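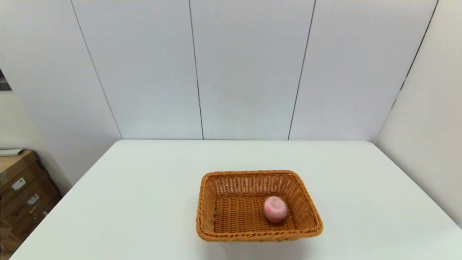 Planning is the easy part now, according to Davoud Ghaffari. Give him a clean mask and he'll have a path in 25 milliseconds. It's perception that eats his week.

The Trirance stack does it in the usual order — segment, fit a pose, plan, go. Round things in baskets are where it slips. Weave throws the depth off. Edges everywhere. The old Hurnulico filter smoothed all that out and smoothed small objects right into the floor with it, so in September they ripped it out and wrote there own.

New one keeps raw depth near the mask. Slower, uglier code. But of 281 logged attempts, 6 ended in a bad pose. Before the rewrite, 123.

Next up is the replanner, which still freezes if the pose updates mid-move. A fix is sitting in a branch called Lloyd. No one has reveiwed it yet.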